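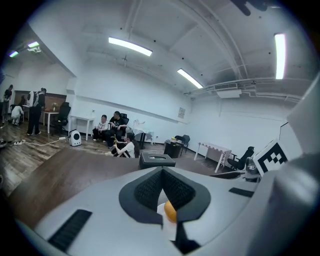 Chapter 4: Rooms That Talk Back

Search this book
Type a word or phrase
Go

I once taught for a whole term in a room I hated, and it took me far too long to work out why. The heating was fine. The chairs were no worse than chairs usually are. But I went home hoarse every night, and my students kept asking me to repeat things I'd said perfectly clearly (or so I thought!). Then the building people hung some old curtains along one wall to keep the sun out, and my sore throat went away within the week.

So this chapter is about sound indoors - how it gets about, what it bounces off, what soaks it up, and why a room that looks lovely can be a misery to talk in. You've already met sound as a wave in Chapter 3, and I'll lean on that quite a lot, so do flick back if wavelength and frequency have gone a bit foggy.

4.1 What happens when you clap

Go and stand in the barest room you can find and clap once, hard. You hear the clap, of course, but you also hear a sort of tail after it, which fades. That tail is reverberation. The sound has left your hands in every direction, hit the walls, the floor and the ceiling, and come back to you again and again, a little weaker each time.

Some materials send nearly all the sound back. Plaster, glass, tiles and painted concrete are all like this. Others let the sound in and turn it into a tiny amount of heat: thick carpet, heavy curtains, foam, people in winter coats. A full hall sounds quite different from an empty one, and musicians who rehearse in the afternoon and play in the evening know this very well.

Ceilings deserve a special mention. Plenty of offices and studios have had their false ceilings pulled out so that the beams and pipes show, and I rather like the look. But those old ceiling tiles were often doing a good deal of soaking up, and once they've gone you're left with a hard surface a long way above your head. Pipes and beams do scatter sound a bit, especially the higher notes, but scattering only spreads the sound around. It doesn't get rid of it.

4.2 The Tundirberg reading room

I'm going to come back to one building all through this chapter, so let me introduce it now. The library at Tundirberg has a reading room with a volume of 800 cubic metres. It has hard walls, a hard floor and big windows, and when it opened readers complained that they could follow a whispered chat from one end to the other. The fix was wall panels made by a firm called Kimotex, put up in two stages, and the difference between the two stages is what makes it such a good case to study. The first 18 panels helped a little. The next 27 helped a lot, and they weren't put where you might expect!

Before you read on, have a guess at where you'd have put them. Write it down somewhere. We'll do the sums in section 4.5, using the Vahidi method, and you can see how close you got.

4.3 Try it yourself

You'll need a phone that can record sound, a balloon and a pin. Find two rooms of similar size, one with soft furnishings and one without. Burst a balloon in each (warn people first, please) and record the bang. Play both back and listen to the tail. Then do it again in the bare room with a duvet hung over a door, and allow yourself 20 minutes for the whole thing - more if you have to blow the balloons up by mouth.

Keep your recordings. We'll be measuring them later on.

Reader comments

trenen_reader: Did the balloon thing in our stairwell and the tail goes on for ages. Is a stairwell even a room for this purpose? The chapter doesn't say.

mossy27: Guessed the ceiling for the Tundirberg panels. Not telling you if I was right, go and read 4.5.

quietcarriage: The link back to Chapter 3 goes to the wrong page for me, it opens the glossary. Good chapter otherwise, and I've ordered thicker curtains.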